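Home > Kitchens > Worktops & Sinks

Search the help pages

Etching around sink on marble worktop – can I fix it myself?
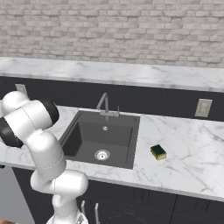
We moved in last January and the worktop was already fitted, so I have no paperwork for it apart from a sticker inside the cupboard that says Foronden. I've got dull patches along the front of the sink where the polish has gone. They feel slightly rough if I run a fingernail over them. The rest of the surface is still shiny. I think the patches are from lemon juice and possibly from the descaler I used on the tap, which I now know I shouldn't have.

I have tried washing-up liquid and warm water, then a paste of bicarbonate of soda left on overnight under cling film. The paste did nothing that I could see. A local firm wants £66 just to come and look. Is there a way to do this at home without making it worse, and should I be sealing it afterwards? I don't know when it was last sealed, or whether it ever was.

7 replies hidden – 52 people found this page useful

Posted by marlpit_end

The bicarb paste is for stains, where something has soaked in. What you have is etching. The acid has eaten a very thin layer off the top, and no cleaner will put it back. It has to be polished out.

For light etching you can buy marble polishing powder, the kind with tin oxide in it. I used the Suvberg one but they are all much alike. Wet the patch, sprinkle a bit on, and rub with a damp felt pad in small circles for a few minutes. Keep it wet. Wipe it off with a clean cloth, let it dry and look at it from a low angle with the light behind. I had to go over mine 4 times before it matched. Start somewhere out of sight, behind the tap if you can reach.

If the patch still feels rough after that, the etching is too deep for powder alone and you would need diamond pads, working up through the grits. I would not do that on a worktop with a high polish unless you have done it before. It is easy to end up with a dip that shows more than the original mark. At that point I'd pay the £66, and ask whether it comes off the bill if you go ahead.

Sealing: put a few drops of water on the stone and leave them for a quarter of an hour. If the stone has gone darker underneath, it wants sealing. Do this after polishing. Sealer slows down stains but it won't stop lemon juice etching the surface, so you still have to wipe up.

Helpful (52) Share

Posted by gatehouse66

Just use vinegar, it gets everything off ours. Ours is the Rellau one though so might be laminate, not sure.

Helpful (0) Share

Posted by tessel

Please don't use vinegar on marble. It is an acid and will do the same as the lemon did.

I agree with the polishing powder. One thing to add is to check the joint between the stone and the sink while you are down there. Ours had a gap in the silicone at the front corner and water had been getting in under the edge, so the stone stayed dark there however long we left it. I raked out the old silicone with a plastic scraper, left it to dry for a week with a fan on it, and put in a neutral cure silicone made for natural stone. The ordinary bathroom sort can leave an oily line in marble that is very hard to shift.

For everyday cleaning we use the Ingvarsson stone soap, diluted – a bottle lasts us months. Plain washing-up liquid is fine too if you rinse it off properly.

Helpful (7) Share

Filed under: marble, sinks, stone care, polishing

4 shares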